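Workshop notes: the arm on bench two

The small arm built by Iulian Moldovan and Zoriana Harasym at the Clircombe shared workshop now runs from a single script, started by hand. The base and shoulder are unchanged since March. The wrist has been rebuilt, with the camera moved closer to the fingers and its lead tied down along the forearm, where it no longer catches on the elbow joint.

The current task is picking mains power strips off the table and setting them down in a row. These are awkward objects for a two-finger gripper: heavy for their width, smooth on the sides, and pulled about by their own leads. Zoriana has logged 465 attempts so far. Most failures fall into two groups – the fingers close too near one end and the strip swings, or a lead lies under the strip and tips it during the lift.

Grip width is now set per object, with 5 mm of clearance on each side before closing. Closing speed has been halved. The approach angle is taken from the long edge of the strip, and the wrist turns to match before the arm comes down.
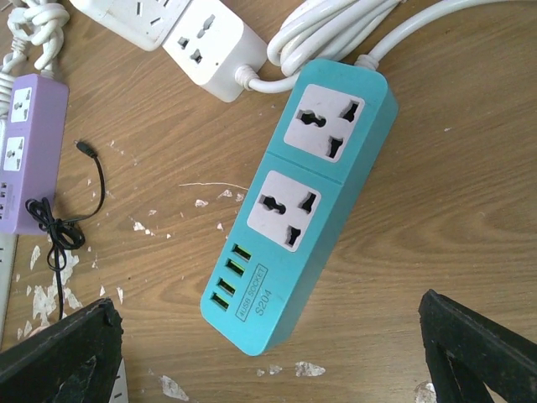
Leads remain the harder problem. The script treats them as part of the background, so a stiff coil can push the strip round after the angle has been read. Iulian is testing a second reading just above the table, which adds almost six seconds to each pick.

Anyone with spare servo horns to fit the old Kindico motors should leave them in the tray by the lathe, marked for Zoriana.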